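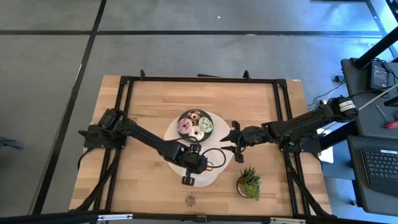
3.2 Serving surfaces and the look of plenty

We came to the question of the plate rather late in the study, and it is fair to say that it crept up on us. The first round of sittings, held in the old canteen at Sasley in May, had been planned entirely around the food: how sweet, how large, how many to a person. It was only when we sat down with the comment cards, 657 of them in all, that we noticed how often people had written about what the food was sitting on. One lady told us, in very neat handwriting, that she would have taken a second bun if it had not looked so lonely on its big white dish.

For the second round we therefore kept the baking as steady as we could and let the setting change. Doughnuts were chosen because they are cheerful, familiar and easily told apart by their tops, so that a person can say "the pink one" or "the green one" without having to learn a code. Figure 4 gives the arrangement we came to call the close setting, in which four doughnuts sit packed together on a round black plate, with the rim still showing around them. The pink icing has a thin darker drizzle, and the mint-green one is finished with brown and orange decoration. The other two, one frosted in cream-white and one brown with light and dark drizzled stripes, are plainer in colour, and we had rather expected them to be overlooked in such bright company.

Figure 4. The close setting: four doughnuts on a black plate, placed on the off-white mat with lobed edges.

The mat deserves a word of its own. Wieczorek's earlier work on table linen used square cloths throughout, and we had meant to follow it, but a straight edge invites people to line things up with it, and our helpers spent a good deal of time nudging plates until they were parallel with something. An irregular outline put a stop to that. The pale colour also kept the dark plate distinct from the wooden tabletop, whose honey and brown strips are handsome but rather busy to look at for long.

Each guest was given 30 seconds to look before being asked which doughnut they would choose and how generous the plate seemed, on the scale described in section 2. Of the 300 guests in this round, those who met the close setting rated the plate as more generous than those who met the same doughnuts spread out on a wider dish. The brown doughnut did a good deal better than we had guessed, particularly among older guests, several of whom said it looked "like a proper one". Barbara Jakubowski, who ran the afternoon sittings, has suggested that the striped top reads as chocolate even from a distance, and we think she may well be right, though our questions were not framed to test it.

We would be cautious about carrying these results over to shop counters, where there is glass in the way and usually a queue behind. The Rumetti trays discussed in section 4 go a little further in that direction.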